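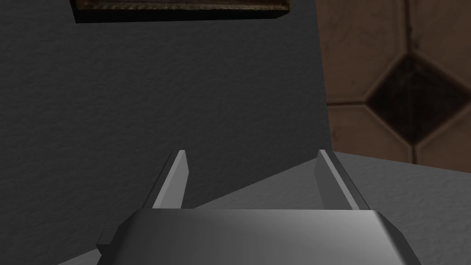
What does a water table map show? The height of the top of the groundwater at each point, drawn as contour lines in feet above sea level.

**How the lines are made**

Depth to water is measured in wells and subtracted from the ground elevation. At the Orley well the ground is at 587 feet and the water is 17 feet down. Work out the water level before going on. Use readings from the same month. Mixing August and March gives false slopes.
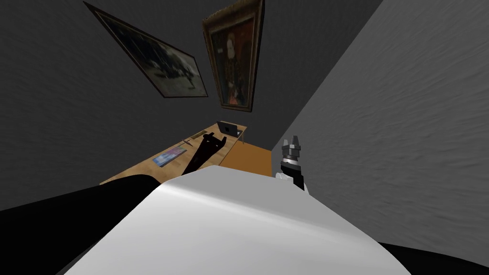

*Unit 4, Groundwater Levels*

Groundwater moves from high contours to low ones, roughly at right angles to the lines. Close lines mean a steep slope. In the Ircombe valley the lines bend upstream where they cross the creek,

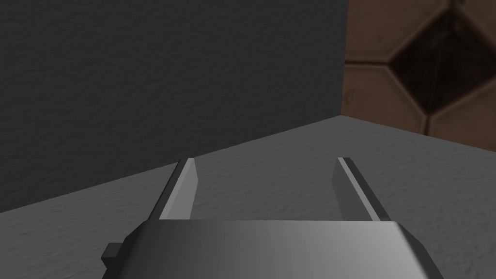

and this tells us the creek is gaining water from the ground. Lines that bend downstream mean the creek is losing it.

**Pumping**

A pumped well pulls the water table down into a cone. The Mangubat well affects levels out to around 800 feet. 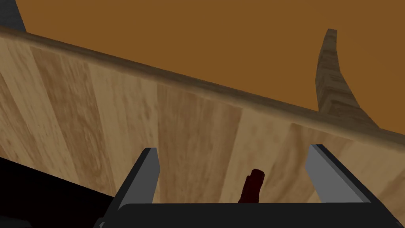

Luminița Barbu asked whether the cone stops growing. It does, once recharge inside it matches the pumping rate.

Problems 1 to 6, using the Colluso map on p. 163.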